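Writing Short Texts with Pictures: A Class Booklet

3. How we collected the texts

Our project is about what happens between the first draft and the final text. For this booklet, every student in the group had to write a short piece of one page and then revise it 2 times. The theme was "a thing that I remember", and the form was free. We used the writing tool Dutine, which keeps all the older versions, so it was easy to compare them later.

In January we had 739 saved versions in total. Many of them were different from the one before only by a comma, so we decided to read the first, the middle and the last version of each piece.

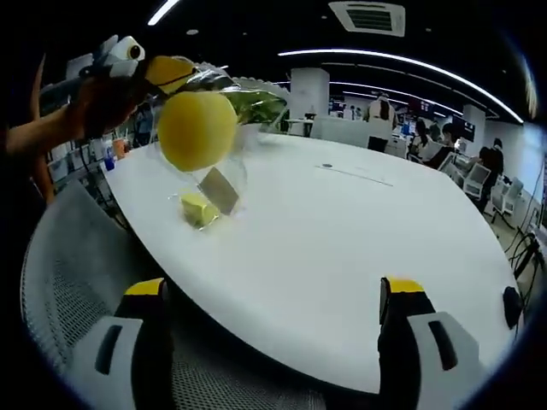 Figure 1. Plush bird held over the white table.

The first drafts were usually too long at the beginning. The writer explained why he or she wanted to write, and the memory itself started in the second paragraph – sometimes even later. In nine pieces the whole first paragraph was deleted in the last version. We think this made these pieces stronger, but two of the writers did not agree and put a part of it back.

Another problem was quotations. Several students began with a famous sentence found on the internet, and we could not find the source for most of them. Our rule became simple: if the source is not known, the quotation must go out.

The layout was made in Pakix. It moved our page numbers two times, and we had to correct them by hand.

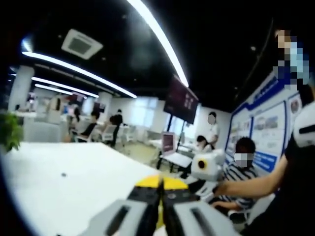 4. What we would change

We would give more time for the second revision. We would also ask the readers to write their comments on paper before the discussion, so the quiet ones are heard too.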